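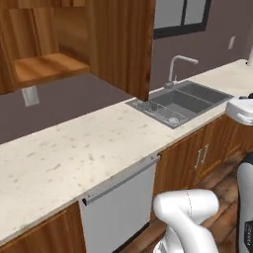

Lasdale Crossing Interviews

README

Transcripts and notes from interviews with people who live on either side of the Lasdale border and cross it for work, school or shopping. The material was gathered for a radio series on daily life in the two halves of the valley.

Contents

transcripts/ has one text file per interview, in the language it was held in
english/ has the English versions
notes/ has the reporters' notes on the crossing points at Kekano and Tranduvari
places.csv lists place names in both spellings

There are 15 interviews. Of these, 9 were recorded on the Kekano side and the rest on the Tranduvari side. Two were held by telephone and have gaps where the line dropped, marked [unclear].

File names

Each name starts with k or t for the side, then the interview number. Number 8 was withdrawn at the speaker's request and the number has not been used again.

Names and places

Speakers are identified by number only. Street names, employers and schools have been taken out, apart from the Coelho bakery, whose owners agreed to be named. Where the two sides use different names for the same village, the transcript keeps whichever one the speaker used. Please do not change these to match.

Known problems

Most of the Kekano interviews were done on a Wednesday, when the market is open, so traders are over-represented. Few speakers are under twenty. The English versions of t11 and t12 were made in a hurry and should be checked against the originals before quoting.

Opening hours at the crossing have changed since October. The hours given in notes/ are the old ones.

Use

Free for teaching and research. Broadcasters should ask first. Credit as "Lasdale Crossing Interviews".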